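Gandska - a small library of things on stands

README

Gandska is a collection of pictures and notes about small rounded objects and the stands they sit on: eggs, stones, glass floats, door knobs, anything that would roll off a table if you let it. I started it because I love these things, and because I could never find one place that had plenty of them together!

What you get

The main folder has 224 entries. Each one is a picture plus a short text note with the same name, so entry 200 in the pictures folder goes with entry 200 in the notes folder. The notes are plain text and there's nothing to install. Open them in whatever you like.

Every note gives the shape, the main colour, the finish (matt, satin or glossy), the kind of stand and the surface underneath. I've left material blank unless I was sure of it, so please don't read anything into an empty line. Plenty of painted things look just like stone.
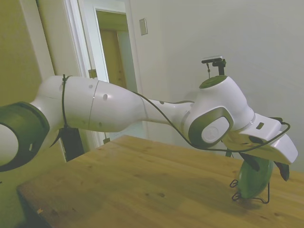
Inga Tendon

The green egg on bent wire is one of my favourites. It has a glossy, slightly mottled surface and stands upright, and the black wire underneath has looping feet that spread out onto the pale wooden tabletop. In the notes it goes down as "egg, green, glossy, wire stand, wood". Mottling has its own line, with yes, slightly or no, and this one is a "slightly".

Wire stands are the group I'd most like to see grow - they come in such lovely shapes, and people tend to throw them in a drawer and forget them. Rings and little dishes are well covered already.

Words I use

Egg means narrower at one end, or close enough that you'd call it an egg. Ball means round all over. Pebble is everything flatter than that. If you think I've put something under the wrong word, you may well be right (eggs and pebbles gave me a whole Saturday of dithering), so do send a correction.

Changes in version 2

Spelling tidied up, "grey-green" folded into "green", and the old "holder" label split into ring, dish, wire and block. The names of the files haven't changed, so anything you built on the first version should still work.

Still to do

Notes on size. More wire stands. A proper list of finishes, with a picture for each.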